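From the software bench: the grape problem

Readers of the February issue will recall that Birkett, our pick-and-place planner, could shift a box from one side of the Drellham lab to the other with great dignity. It has since been promoted to fruit.

The task sounds like something you'd give a bored teenager: take a bunch of grapes off the tiered display, put it in the crate opposite. Beverley Kerslake wrote the task file before morning tea and has been rewriting it ever since. 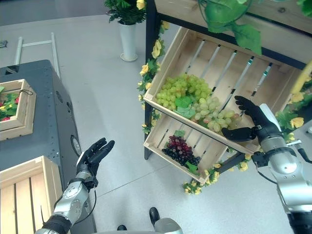

Right hand at the upper crate, green grapes next.

The trouble starts with perception. Our segmentation model was brought up on objects with edges, and two overlapping bunches don't have many. On its first run it reported 27 separate items in one crate and asked which we'd like. Beverley now merges the masks before the planner sees them, and has the grasp module look for the stem end first. The yellow flowers on the stand get a filter of their own – the old one kept colouring them in as fruit.
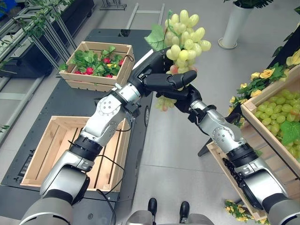

Two arms sharing one bunch is the part that ate most of the month. Each arm used to plan alone and treat the other as an obstacle, so they'd stop a polite distance apart and wait. The joint planner from the Parnside branch solves for both at once, with a budget of 500 milliseconds. When it runs over, it falls back to the old behaviour and the manners return.

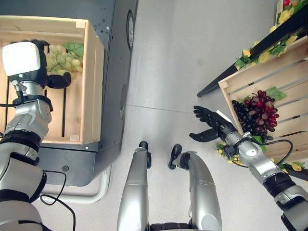
Release is still a hand-tuned affair. Open the fingers too early and the bunch drops, too late and the fingers snag on a leaf. There are currently 107 parameters in the config, five of which we understand. The rest came across from Vivamard, our previous controller, and everyone is a bit scared to delete them.

The merged branch is up for review now. Comments to Beverley, please, and keep the wine jokes to yourselves.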